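Grukulgate relief thread, 13/05/2025. I have been at the transit site for the past few days and will post what I can here. Short updates, no order to them.

The second group of families going back to Itis left this morning. 280 people, most of them from the river side of town. They were moved out in December when the water came over the lower bank and did not go down.

The first group went home two weeks ago and was smaller. The plan was to send everyone together, but the road past Hendricks could only take light vehicles until the culvert was fixed.

The culvert is fixed. The buses went over it one at a time, with passengers walking across on foot and getting back on at the other side. It added an hour. Older people and anyone with small babies were allowed to stay in their seats.

What each household gets on leaving: a tarp, two blankets, a water container, a cooking set, soap and a food ration for the first month. Larger families get a second tarp if they ask. A lot of them did not know they could ask, so I am putting it here.

The cash grant is separate. It is 200 per household, paid in Itis after registration and not at the transit site. Please stop telling people to wait at Grukulgate for it. There is no payment desk here and there is not going to be one.

Registration in Itis is at the old grain office, next to the market. Bring the blue card. If the card is lost, bring any paper with the family name on it and someone from your street who is already registered. 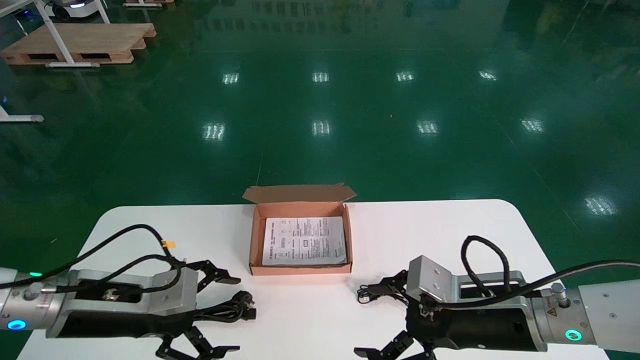

Open box with the printed sheet inside.

Several people have asked about the school. It is open for the lower grades only. The upper grades are using the church hall until the floor in the main block is replaced. Classes are mornings only for now.

The clinic has a nurse every day and a doctor twice a week. No lab. Anyone who needs blood work still has to go to Hendricks, and the clinic will write a note so the bus ride is free.

Water: 4 of the town wells have been cleaned and tested. They have a painted white ring on the cover. If the cover has no ring, do not drink from it, even if your family always has. The tank trucks will keep coming until the rest are done.

I talked with a woman this morning who was going back with her mother and three kids. She said the house is standing but the kitchen wall is gone. She wanted to be there before planting was over. Most people I talked to said something like that. They are more worried about the fields than the houses.

Seed is a real problem. The district promised bean and corn seed with the return packages, and it was not on the trucks today. I asked and was told it is in Kakano waiting on a signature. I will post when I hear more.

Not everyone is leaving. Families from the Kakano road settlement are staying at Grukulgate because their land is still under water. They have been moved up to the tents on the north side, where the drains work better. Meals there are at the same times as before.

If you are looking for a relative, the lists are posted on the board by the main gate. They are sorted by home street, then by family name. The lists from the first group are on the back of the same board, and people keep missing them.

Correction to my post from yesterday: the bus for people who missed this morning's departure leaves from the main gate, not the fuel station. Bags are limited to what you can carry. Furniture and animals go by truck on a later day, and you sign up for that at the gate office.

Next departure has no date yet. It depends on the trucks getting back from Itis.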